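Conference table

A conference table is a large table used for meetings in offices, schools, libraries and other shared workplaces. It is usually the main piece of furniture in a meeting room, and its size and shape decide how many people can sit down together and how easily they can see one another. The terms meeting table and boardroom table are used for the same thing, although boardroom table often suggests a heavier and more costly piece.

Shapes

The rectangle is the most common shape and suits long, narrow rooms. Its weakness is that people seated along the same side cannot see each other without leaning forward. Boat-shaped tables, which are wider in the middle than at the ends, were introduced to deal with this. Round tables work well for small groups but take up a lot of floor as they get bigger. Oval and racetrack shapes fall between the two.

Construction

Long tables are rarely made in one piece, as a single top would not fit through most doors or into most elevators. They are delivered in sections and joined in the room. The sections are held together from beneath with bolts or draw latches, and short pegs or strips keep the tops level. The joints remain visible as thin lines across the surface. A base that stands under a joint gives better support but can get in the way of knees.

The maker Drovavberg sold a sectional table in Kurkville under the name Hidayat, with a top 3000 millimeters long in its standard version. Extra middle sections of 943 millimeters could be ordered later, and buyers sometimes found that the new section did not match the older ones in color.

Surfaces

Tops may be wood veneer, laminate, glass, stone or painted board. White tops became popular in small rooms for the light they throw back, and they show pen marks and coffee rings more readily than dark ones. A glossy finish wipes clean easily but reflects ceiling lights, which can be tiring during a long meeting. Matte finishes reduce glare and hold on to fingerprints.

Seating and space

A width of 24 to 30 inches is commonly allowed for each person. Chairs need room behind them as well, and in a narrow room this limits the table more than its length does. Chairs with thin metal legs take up less space than wheeled ones with arms, but they can mark a wooden floor unless the feet are padded.

Everyday use

Much of the time a conference table is used for something other than meetings. It is often the largest clear surface in the building, so people sort mail on it, lay out samples, set up equipment and eat lunch. Screens and cables tend to collect on one side, and small packages and snacks end up among them. Some tables have a hatch or grommet for power so that cords do not have to cross the top.

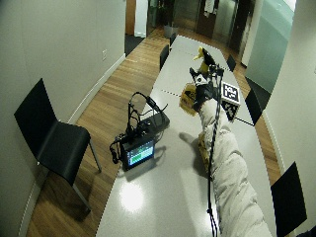 Saodah Nugroho writes that the hatch matters less than where it is put: on the table at Skevunton it sat at the far end, and everyone ran cords down the middle anyway until a second one was cut in.

Care

Glossy tops are wiped with a soft damp cloth and dried at once. Abrasive pads dull the finish in patches that cannot be polished out. Water should be kept away from the joints - it can swell the core of a board top from the edge inward. The bolts under the joints work loose when a table is leaned on or dragged, and they are normally tightened once a year.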